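Prerby Counter Base for Small Robot Arms | Carkport Shared Workshop Shop

Prerby Counter Base, kit version

Price and stock: please write to the workshop. We build in small series and the next one is ready in January.

The Prerby is a base plate with clamps for people who want to put a small robot arm at the kitchen counter or at the work table, without drilling holes in it. It was made by Amedeo Marras and Jolene Henare in the shared workshop of Carkport, first for their own use. After more than 28 requests from other members we decided to offer it as a kit.

The kit comes with the simulation files. We recommend that you start with them, before you cut or tighten anything. You load the kitchen, you change the height and the distance of the base, and you see which places the gripper can reach. Amedeo tried 11 positions of the base in the simulator before he took the first piece of steel in his hand.

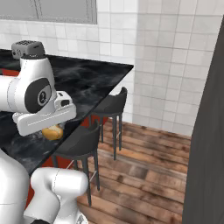
Kitchen file from the kit, rendered in the simulator: gripper over the bread roll.

The bread roll is our usual test object. It is small and round on top, so the hand must come down at a good angle, and the fingers must not push into the counter. If your settings work with the roll, you can go on to cups and boxes. The stools are separate objects in the file and you can move them or delete them. Please keep them for the first tests if you have stools at home, as the elbow of the arm needs more room than one thinks.

What is in the kit

Base plate, steel, 8 mm thick, with holes already made
Two clamps with rubber pads
Cable guide, printed, black
Screws and one hex key
Simulation files with the kitchen and the bread roll
Printed instructions, English and Portuguese (translation by Solange Barros)

The arm, the gripper and the power supply are not included.

Before you order

Measure the overhang of your counter. The clamps need 7 cm of free space under the top, measured from the edge. On counters with a rounded lower edge the pads do not hold well, and for these we suggest the longer Toltow clamp, which you can order with the kit in place of the standard one.

Stone tops are fine, but tighten the screws by hand only. Manuela Melis has used an electric driver on her own counter and now she has a small chip at the corner.

The hole pattern is for our Orlandini adapter ring. If your arm has a different flange, send us a drawing with the dimensions and Aldo Gentile will tell you if he can make a ring for it. This takes longer and has an extra cost.

Changes in this version

The cable guide is now on the left side. The corners of the plate are rounded. In the kitchen file, the counter height was wrong by a small amount and it is corrected. If you have the files from before 4th May, please download them again with the same code.

Pick-up at the workshop is free. For shipping, the plate travels in a separate box because of the weight.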